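Gears, grippers and a planner that changes its mind
Talk notes, Thursday session

Open fast. Two cameras, one planner, small metal gears!

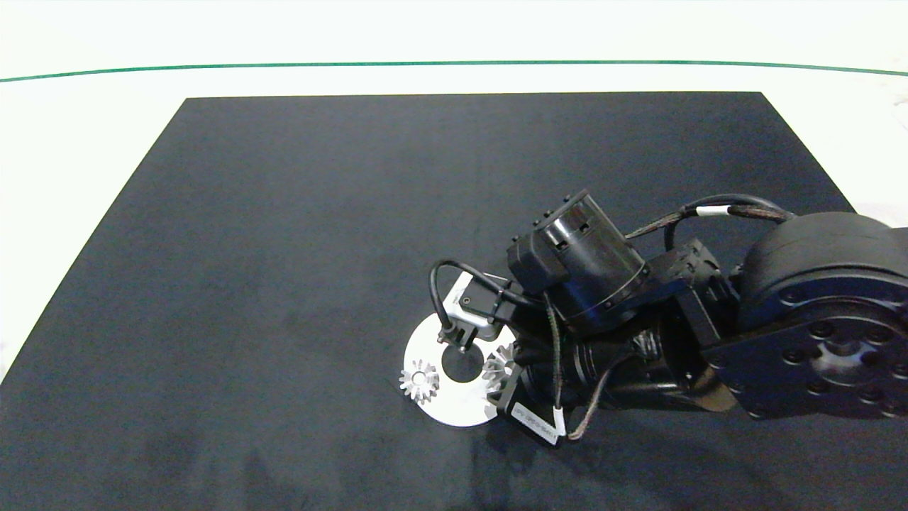 Speaker: Ifeoma Ugwu, Stendonness

Start with the head view. It finds the disc and gives the planner a rough target.
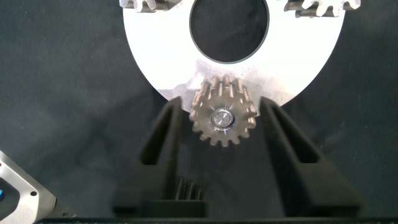
Then the wrist view takes over and we replan every 300 ms - my favorite part of the code.
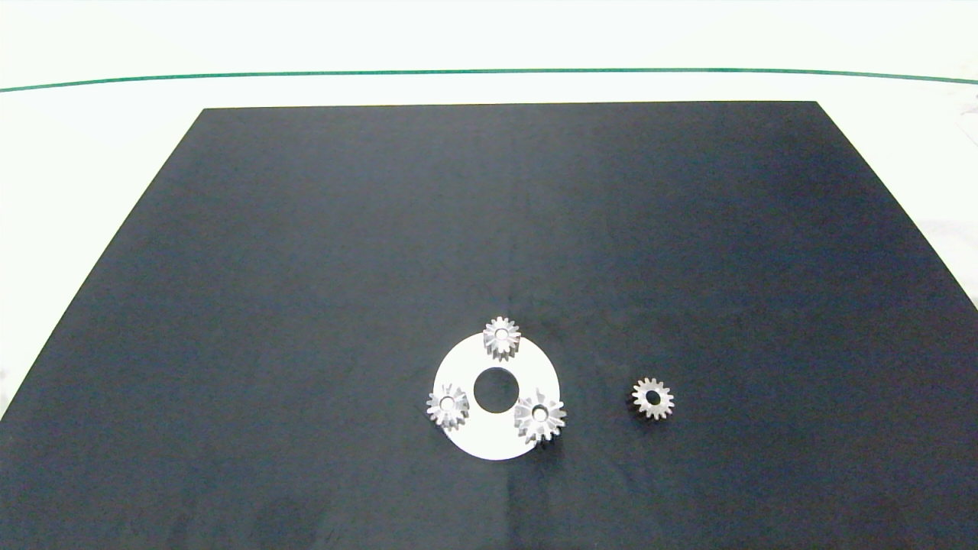

How does it pick the next gear?
It scores every grasp and takes the cheapest reachable one.

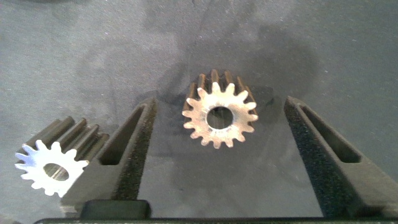 Ifeoma Ugwu

Finish on the logs: 1,323 replans, all replayable. Show the replay tool, then questions.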